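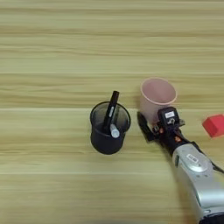 Brivadton, February 14, 2021

Desk tidying again, and I'm still grinning about it. The setup is the one we settled on before the weekend: dark pen holder with the two markers in it, pink cup to its right, red block past the cup. Arm comes in low from the right, toward the base of the cup.

The cup is the interesting part. It tapers, so if the fingers close too high they ride up the wall and the whole thing tips. Going in low fixes most of that. Logged 246 cup attempts on the new approach path and the misses are nearly all the same miss (one finger touches first, cup skates away). That's a fixable problem!

Markers are harder. The black one sticks up well clear of the rim and gives you something to grab, but the pale one sits so low that I'd fumble it myself in gloves. Tried coming straight down on the cap. Got it twice, then knocked the holder over. Try tilting the wrist next.

So can it clear a desk yet? A desk like mine, no. A desk with a cup, a block and a pen holder on it, very nearly, and last August we couldn't get past the block. Total is 3,640 runs in the Eshun log now, and the recent ones are so much smoother to watch.

To do:
- slow the last bit of travel before contact
- rerun the cup with the holder moved closer, the gap is tight already
- check cable slack along the forearm at full reach
- ask Plesaletti about softer finger pads

Left the logger running on the bench machine, please don't reboot it.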